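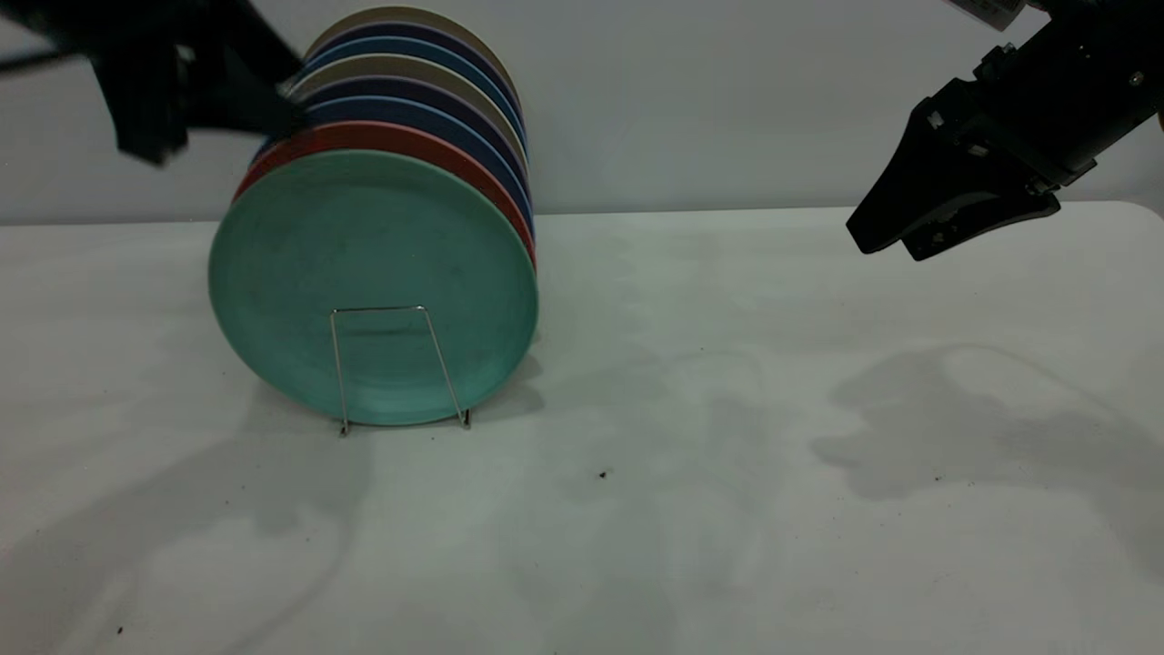

Speaker notes: The trouble with plate racks

Evening talk, Pusine kitchen shop, upstairs room. Start at 7, questions from 7.40. Orathai Panyasiri introduces. Leave the picture up until she has sat down.

1. Opening

Good evening, thank you Orathai. I've been asked to talk about storing plates, and I gather that some of you were hoping I'd recommend a rack. I may disappoint you. I own two and I'm not fond of either.

Look at the picture for a moment. Dinner plates on edge in a thin wire rack, on a white table. Teal at the front, then that coral red, then blues and a lavender grey and a beige, and a cream one at the very back. It's a lovely thing to look at. Every plate shows you a bit of rim, each a little higher than the one before, and your eye runs up the colours like a paint chart.

Pause. Let them enjoy it.

Now tell me how you'd get the beige one out.

2. What we are told

The usual claim goes like this. Plates in a pile are bad: the weight sits on the bottom one, the glaze gets scratched, and you have to lift the lot to reach what you want. Plates on edge are good, for all the opposite reasons. You'll find this on the card tied to nearly every rack downstairs, in slightly different words.

I went through the same claim with Morena Sala, who taught me most of what I know about crockery and believes even less of it than I do. Her view is that people had plates in piles for a very long time and went on eating their dinners.

Take the claims one at a time. Don't rush this bit, it's most of the talk.

3. Claim one: it protects the plates

Partly true. If you drag a plate off a pile, the rough ring underneath goes across the face of the next one down. I have the scratches at home to prove it. But the fault there is in the dragging. Lift the plate straight up and you've no scratch.

On edge, the plates can still touch. It depends on the rack. If every plate has its own slot and the slots are wide enough, fine. If they lean face to back, one behind the other, then you're sliding one past its neighbour each time you take one out, and I can't see why that should be kinder to the glaze than a pile.

And then there's the edge itself. A plate chips at the rim, everybody in this room knows that. A rack stands the plate on its rim. Set it down gently and no harm done. Set it down the way my family does after Sunday lunch (don't look at my husband) and I'd sooner have the pile.

Hold up the chipped Lo Presti side plate here. Pass it round if the room is small enough. Mind the sharp bit.

4. Claim two: it saves space

Saves floor, loses height. A dinner plate on edge is as tall as it is wide, so there goes your shelf. In my own cupboard the standing plates meant moving the shelf above up by two pegs, and the glasses that used to live there have been on the worktop ever since.

Ask: who has measured the inside of their cupboard? Expect very few hands.

Measure it. The shelf in mine is 305 mm clear, and that sounds generous until you remember that you need room to tip the plate forward and get your fingers round it. If the rack has feet, measure from where the plate sits and not from the shelf. Deep drawers are worse, as the runners steal a bit at the top.

On an open shelf or a table you don't have this problem at all. You have dust instead. A plate on edge doesn't gather much on its face, I'll grant the racks that, but the top of the rim does, and a matt glaze shows it. Matt glazes show everything. The front plate in our picture has faint specks and smudges on it. I wouldn't like to say which are in the glaze and which would come off with a cloth, and that is more or less my complaint about matt glazes.

5. Claim three: you can reach any plate

This is the one I trust least. You can see any plate. Reaching it is another matter.

Go back to the picture. The teal plate comes out easily enough, if you clear the crossbar at the front. The one at the very back has its rim up high, so you could pinch that and draw it up. The ones in between give you a sliver of colour to hold. With dry hands you'd manage. Straight from the sink, I'd have doubts.

If all your plates are the same you don't care, you take whichever is nearest. It only matters when they're different colours or different sizes. So the people the rack is sold to with the pretty coloured plates are the very people it serves least well. I said this to the young man at the Skenum stand at the trade show and he offered me a tote bag.

6. The racks themselves

Hold up the first rack, the plain wire one. Then the second, the Plisedora, with the adjustable slots.

Thin wire looks neat and lets the plates be seen. I do understand the appeal. What I look for:

Feet. Put it on a bare table, give it a push with one finger. If it skates when empty, try it again loaded before you believe anything.

The bar at the front. It should stop the plate rolling or sliding forward, and it should sit high enough to do that. Too high and you're lifting each plate right over it.

Joints. Run a thumb along them. A burr will mark a glaze faster than another plate ever could.

Finish. Shiny wire is fine on display. Beside a sink, look under the feet after a month or two and see whether there's rust on the table.

Weight. A full load of stoneware is heavier than people think. I put one plate on the kitchen scales and it was over 500 grams, and that was a thin one. The rack is holding a good deal more than its looks suggest, and no card I've read says how much is too much.

The adjustable one costs more and wobbles more. I paid for mine myself, before anyone asks.

7. When I'd use one

I'm not here to spoil your evening, so be fair.

For drying, yes, without argument. Air gets to both faces and the water runs down.

For show, yes, if you like looking at them and you're prepared to dust. Put the plates you seldom use in it. Tall and plain at the back, favourite at the front.

For a small number of plates in daily use, perhaps, in a rack with proper slots. Leave a gap or two. Full racks are where the trouble starts.

For everything you own, no. A short pile, six at most, with a bit of felt or a paper napkin between if the glaze is soft. It costs next to nothing.

8. Questions likely to come up

Cup hooks. Not tonight.

Does it matter which way they face? All facing the same way, so the foot ring of one isn't pressed against the foot ring of the next. Beyond that I've heard several theories and seen no evidence for any.

Somebody will say that their grandmother stood all her plates on edge on the dresser. So did mine. Hers were held by a groove in the wood and a rail, and she took them down at Christmas.

Wooden racks? Kinder to the rim, slower to dry, and they go black in the corners if you leave them by the tap.

How many plates does a person need? Refer to Morena, who is in the second row and has views.

Collect the chipped plate before they go downstairs. Orathai wants the chairs stacked by 8.30.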